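Towels, Tubs and Folding: Your Questions

I get the same handful of emails every week, so I finally sat down on a Friday with a big coffee and answered them all in one go. If yours isn't in here, write to me and I'll add it! - Mylene Pangilinan

How do you fold a hand towel so it fits the tub?
Lay it out flat, fold the long sides in to meet, then fold the whole thing over once or twice till it's a bit narrower than the tub. I like to lay it over the top first and see how it sits before I tuck anything in (saves me so much refolding).

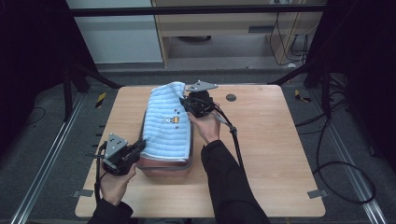
The light blue rabbit towel, folded over the top of the tub.

Do I have to iron them first?
Oh please don't. Smooth it with your palms and move on with your day.

Ribbed towels never lie flat for me. Any tips?
Use the stripes! If they're straight along the fold, your towel is straight, and that's all there is to it. When a corner bunches up, take hold of it and pull it out gently toward the edge of the table before you make the next fold.

Which side goes up if there's a picture on it?
Picture side up, always, at least at my house. My friend Hertta Partanen folds hers with the picture inside and we've been arguing about it since April.

Basket or tub?
I've gone over to tubs with a solid wall and a smooth rim. Wicker snagged my good towels one time too many. Get one with a handle hole in the end if you can, it makes such a difference when you're pulling it off a high shelf!

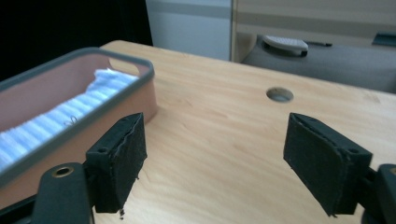

And measure the shelf before you buy, please. I brought home two lovely tubs once that were a finger's width too deep for the closet, and they live under the bed now, full of socks.

How many towels do you keep?
12 hand towels for the four of us. We had 36 when we moved, and I still don't know where they all came from.

How do I keep the stack from toppling?
Stand them on edge, folded side up, like files in a drawer. You can pull one out and the rest stay put.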